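Ticket 2964
Betreff: Richtfunkstrecke Retitz – Zimari, Pegeleinbrüche auf Kanal 2
Kategorie: Funktechnik / Übertragung
Priorität: mittel
Gemeldet von: Frida Hjaltested, Betriebsstelle Retitz
Bearbeiter: Valdir Fontes
Status: geschlossen

Fehlerbeschreibung

Seit Anfang März fällt der Empfangspegel auf Kanal 2 mehrmals täglich für einige Sekunden unter die Alarmschwelle. Kanal 1 läuft über dieselbe Antenne und dasselbe Speisekabel und zeigt keine Auffälligkeiten. Die Einbrüche treten tags und nachts auf, mit leichter Häufung zwischen 05:00 und 07:00 Uhr. Der Bitfehlerzähler steigt jeweils kurz an, die Verbindung selbst reißt nicht ab. Empfänger und Stromversorgung wurden vor Ort einmal neu gestartet, ohne Wirkung.

Erste Rückfrage, Fontes

Bitte das Pegelprotokoll der letzten 168 Stunden anhängen, beide Kanäle, Auflösung eine Sekunde. Außerdem benötige ich den Firmwarestand des Empfängers und die Gehäusetemperatur aus dem Systemmenü. Wurde am Mast oder im Geräteraum gearbeitet?

Antwort, Hjaltested

Protokoll hängt an. Firmware ist auf beiden Seiten identisch. Gehäusetemperatur beim Ablesen unauffällig, im Protokoll schwankt sie allerdings stärker als im Winter. Am Mast keine Arbeiten. Im Geräteraum wurde Ende Februar die Lüftersteuerung von Camargo gegen ein neueres Modell getauscht. Der Einbau ist im Raumbuch vermerkt, Messwerte wurden dabei nicht aufgenommen.

Auswertung, Fontes

Das Protokoll enthält 73 Einbrüche auf Kanal 2. Auf Kanal 1 liegt der Pegel zu denselben Zeitpunkten im normalen Rauschen. Damit scheiden Ausrichtung, Schwund und Speisekabel bis zur Weiche aus. Übrig bleiben der Abzweig hinter der Weiche, das Verbindungskabel zum Empfänger 2 und dessen Eingangsstufe. Die Tiefe der Einbrüche ist fast immer gleich und die Flanken sind steil. Das spricht für einen Kontaktfehler, weniger für eine Drift im Verstärker.

Bitte in dieser Reihenfolge prüfen:

1. Empfänger 1 und 2 am Ausgang der Weiche kreuzen und eine Nacht laufen lassen.
2. Wandert der Fehler auf Empfänger 1, liegt er im Abzweig oder am Kabel. Bleibt er bei Empfänger 2, das Gerät gegen die Reserve tauschen.
3. Alle Schraubverbinder mit Drehmomentschlüssel nachziehen, nicht mit der Hand.

Werkzeug und Reservekabel liegen in Retitz im Schrank vor dem Geräteraum. Entnahme wie üblich in die Liste eintragen.

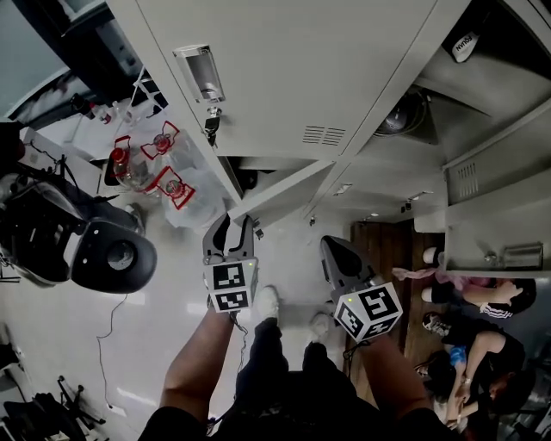 Abb. 1: Metallschrank mit Schlüssel im Schloss

Rückmeldung, Hjaltested

Gekreuzt um 16:30 Uhr, dabei die Kabel an den Empfängern belassen und nur an der Weiche getauscht. Am nächsten Morgen lagen die Einbrüche weiterhin auf Empfänger 2. Der Ausgang der Weiche ist damit aus meiner Sicht in Ordnung. Danach Empfänger 2 gegen die Reserve getauscht, Kabel unverändert. Einbrüche weiterhin vorhanden, gleiche Tiefe.

Fontes

Dann bleibt das Verbindungskabel. Mein Schritt 2 war an dieser Stelle ungenau — das Kabel ist beim Kreuzen am Empfänger geblieben und gehört damit zur Geräteseite. Bitte das Kabel bei laufender Pegelanzeige in kurzen Abschnitten leicht bewegen, beginnend am Empfänger. Kein Zug auf die Stecker.

Rückmeldung, Hjaltested

Einbruch reproduzierbar, 20 Zentimeter vor dem Stecker auf der Empfängerseite. Das Kabel liegt dort an der Halterung der neuen Lüftersteuerung an und ist enger gebogen als zulässig. Der Mantel hat eine Druckstelle. Sobald der Lüfter hochläuft, ist an der Halterung eine Vibration zu fühlen. Reservekabel eingebaut, Führung auf die linke Rackseite verlegt, Verbinder mit Drehmoment angezogen.

Abschlussprüfung, Fontes

Pegelprotokoll über weitere 168 Stunden ausgewertet: kein Einbruch auf Kanal 2, Bitfehlerzähler unverändert. Die Anlaufzeiten des Lüfters decken sich mit den früheren Einbrüchen, auch in den Morgenstunden. Den ausgetauschten Empfänger 2 bitte als geprüft kennzeichnen und als neue Reserve führen, ein Defekt liegt nicht vor.

Ursache: Innenleiterbruch oder Schirmfehler im Verbindungskabel durch zu engen Biegeradius und Vibration. Das Kabel wurde nicht geöffnet.

Maßnahme: Kabel ersetzt, Kabelführung geändert.

Offene Punkte

In Zimari ist dieselbe Lüftersteuerung vorgesehen. Vor dem Einbau Kabelführung prüfen — dort sitzt die Weiche höher, der Abstand zur Halterung ist noch kleiner. Separates Ticket angelegt.

Ein Ersatz für das verbaute Reservekabel ist bei Troller bestellt, Länge und Steckertyp wie bisher. Nach Eingang bitte einmal durchmessen und den Dämpfungswert auf das Etikett schreiben.

Ticket geschlossen, Fontes, 11:40 Uhr.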